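Bekico Open Afternoon: Notes on a Visit

In June I attended the open afternoon held by Bekico at its Tumia office. The subject was how robots may learn household tasks from people using hand-held grippers. Admission was free, and the session began at 2 p.m.

Visitors were first given a short talk on the Jellow project, which aims to gather 2,000 recordings of simple table work. The practical part followed beside the blue table.
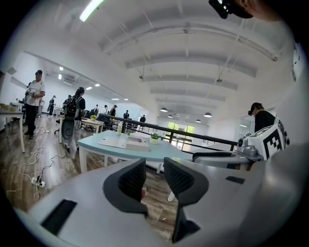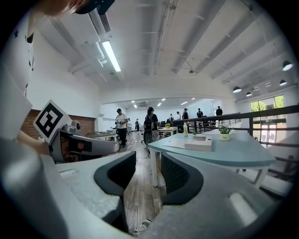
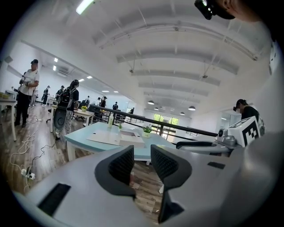
Tokgöz, commenting on the notice for this event, wrote that 2,000 recordings would mean little if all of them came from one room, and asked whether homes would be included. I put the question to the hosts. They replied that 400 recordings are planned in private kitchens, and that the rest will be made on the premises.

Each visitor was allowed 20 minutes with the equipment. I found the grip easy to learn, although my wrist was tired by the end. Written instructions would have been welcome, as the spoken ones were hard to hear at the back.

The next open afternoon will be announced on the Bekico website. Places must be reserved in advance.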